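Neue Packanweisung für Kleinschachteln: Jurnomberg stellt Verbrauchsmaterial auf verschließbare Deckelboxen um

Das Materiallager Jurnomberg führt im September für Kleinschachteln ein einheitliches Behältersystem ein. Verpackte Kleinteile, die bisher in offenen Regalfächern lagen, werden künftig in weißen Kunststoffboxen mit separatem Deckel abgelegt. Die Umstellung betrifft zunächst den Bereich Verbrauchsmaterial mit 840 Einzelschachteln und wird anschließend auf die Außenstelle Ikholm ausgeweitet.

Anlass ist die Inventur im Frühjahr. Dabei wurden in den offenen Fächern Mischbestände festgestellt: Schachteln mit ähnlichem Aufdruck lagen hintereinander, die hintere Reihe war von vorn nicht einsehbar. Angebrochene Packungen waren teilweise nicht gekennzeichnet. Die Suchzeiten bei der Kommissionierung lagen entsprechend über dem Planwert. Eine reine Neubeschriftung der Fächer wurde geprüft und verworfen, weil sie am Problem der verdeckten zweiten Reihe nichts geändert hätte.

Behälter und Verschluss

Verwendet wird ein Behälter aus weißem Kunststoff mit glatten Innenwänden und leicht ausgestelltem Rand. Der Deckel ist rechteckig mit gerundeten Ecken. Er trägt mittig einen schwarzen Bügelgriff und seitlich zwei kleine schwarze Verschlüsse. Die Behälter werden über das Handelshaus Frei bezogen. Auf Einsätze und Trennstege verzichtet das Lager in der ersten Phase. Sie hätten die nutzbare Grundfläche verringert und die Reinigung erschwert.

Die glatten Innenwände waren bei der Auswahl ein Kriterium. In einem zuvor erprobten Behälter mit innenliegenden Rippen verkanteten kleine Faltschachteln beim Einlegen, einzelne Laschen wurden dabei eingedrückt. Beschädigte Laschen sind für den Inhalt meist unkritisch, führen aber bei der Wareneingangsprüfung regelmäßig zu Rückfragen.

Ablauf am Packtisch

Gepackt wird am Tisch, nicht am Regal. Der Deckel wird vor Beginn abgenommen und flach neben die Box gelegt, mit dem Griff nach oben. Die Box steht nahe der vorderen Tischkante. Danach werden die Schachteln einzeln eingesetzt. Ein Einschütten aus dem Umkarton ist nicht zulässig. Der Aufdruck mit der Kennzeichnung soll beim Einsetzen sichtbar bleiben, damit die Sorte vor dem Ablegen noch einmal mit der Packliste verglichen werden kann.
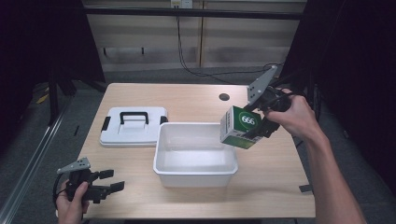 Einlegen einer weiß-grünen Schachtel mit der Aufschrift „666“. Der Deckel liegt links neben der offenen Box.

Die erste Schachtel bestimmt die Ausrichtung der gesamten Lage. Sie wird an einer Ecke angelegt, alle weiteren folgen parallel dazu. Pro Box sind zwei Lagen vorgesehen. Eine dritte Lage ist auch dann nicht erlaubt, wenn der Deckel sich noch schließen ließe, da die obere Reihe in diesem Fall unter Druck stehen kann. Schachteln unterschiedlicher Sorten dürfen nicht in derselben Box liegen. Restmengen unter 6 Stück werden nicht separat verpackt, sondern der nächsten Anlieferung derselben Sorte vorangestellt.

Nach dem Befüllen wird der Deckel aufgesetzt und auf beiden Seiten verriegelt. Geprüft wird durch leichtes Anheben am Griff. Gibt der Deckel auf einer Seite nach, ist der Verschluss erneut zu schließen. Boxen mit nur einem verriegelten Verschluss gelten als offen und dürfen nicht ins Regal gestellt werden.

Kennzeichnung

Jede Box erhält ein Etikett auf der Stirnseite mit Artikelbezeichnung, Lagerort und Packdatum. Die Deckel bleiben unbeschriftet. Sie sind untereinander austauschbar, eine Beschriftung auf dem Deckel könnte deshalb nach dem Reinigen auf der falschen Box landen. Angebrochene Schachteln werden mit einem Farbpunkt versehen und liegen immer in der oberen Lage vorn.

Die Etiketten werden aus der Bestandsführung Curov gedruckt. Handschriftliche Ergänzungen sind nur bei Systemausfall zulässig und spätestens am folgenden Arbeitstag zu ersetzen. Ein Abgleich zwischen Etikett und Bestand erfolgt jeweils am Freitag vor Schichtende. Abweichungen werden im System als Klärfall angelegt, die betreffende Box bleibt bis zur Klärung für Entnahmen gesperrt.

Testlauf

In einem Testlauf wurden 15 Boxen nach dem neuen Verfahren bestückt und im laufenden Betrieb genutzt. Beschädigungen an den Schachteln wurden nicht gemeldet. Bei 2 Boxen war der Deckel nach einer Entnahme lediglich aufgelegt und nicht verriegelt. Die Packanweisung wurde daraufhin um den Hinweis ergänzt, dass die Verschlussprüfung auch nach jeder Teilentnahme durchzuführen ist.

Angepasst wurde außerdem die Belegung des Packtisches. Auf der Arbeitsfläche steht jeweils nur eine offene Box. Im Test waren anfangs mehrere Boxen parallel geöffnet worden, wodurch sich die Fehlerquote bei ähnlich bedruckten Schachteln erhöhte. Leere Umkartons werden nicht auf dem Tisch zwischengelagert, sondern direkt in den Sammelwagen gegeben.

Reinigung und Austausch

Behälter und Deckel werden vor jedem Sortenwechsel feucht ausgewischt und vor der Neubefüllung vollständig getrocknet. Scheuernde Mittel sind wegen der Oberflächen nicht freigegeben. Boxen mit Rissen am Rand oder ausgeleierten Verschlüssen werden ausgesondert. Ein Ersatz einzelner Verschlüsse ist nicht vorgesehen, defekte Deckel werden komplett getauscht.

Weiteres Vorgehen

Die Umstellung in Jurnomberg erfolgt regalweise im laufenden Betrieb. Bereits umgestellte Regale sind in Curov mit dem Vermerk „Box“ gekennzeichnet, alle übrigen werden bis zum Abschluss nach dem alten Verfahren geführt. Entnahmen aus einem Regal, das gerade umgepackt wird, sind vorab am Packtisch anzumelden.

Ikholm übernimmt die Packanweisung in unveränderter Form. Die dortigen Regalböden haben eine geringere Tiefe, die Boxen werden deshalb quer eingestellt. Das Etikett wandert in diesem Fall von der Stirnseite auf die Längsseite. Über eine Ausweitung auf Flaschen und Beutelware ist noch nicht entschieden.

Die aktualisierte Packanweisung liegt an den Packtischen aus und kann in Curov unter den Arbeitsunterlagen des Bereichs Verbrauchsmaterial abgerufen werden.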